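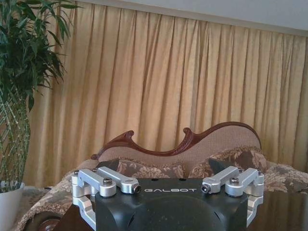
Socket heads on silver links, some set upright and some facing inward.

I've had a hex key in my hand most of this week, so you're getting my hex screw tips whether you asked or not!

First up, clean out the socket before you put anything in it. Dust packs down in the bottom, the key only goes in halfway, and then you've rounded the thing and you're swearing in the garage. An old toothbrush does the job – or a wooden toothpick for the little ones.

Push the key right in and feel for slop. If it wobbles, try the next size up, and check whether you've grabbed metric or imperial (my drawer in Dreltville had both mixed together for years, and I've got the chewed-up screws to show for it). A dab of coloured nail polish on each key sorted that out. Red for metric, blue for imperial.

Anything that pivots should be snug but still swing freely. I do it up till it binds, then back it off a smidge and put a drop of medium threadlocker on the threads. Don't flood it or you'll gum up the joint.

Where parts come in mirrored pairs, strip one side at a time and leave the other together to copy from. My neighbour Vy Quan puts her screws in a muffin tin in the order they came out, and I've pinched that idea.

Bare aluminium only wants a soft cloth and a bit of warm soapy water. Keep the steel wool for the barbecue.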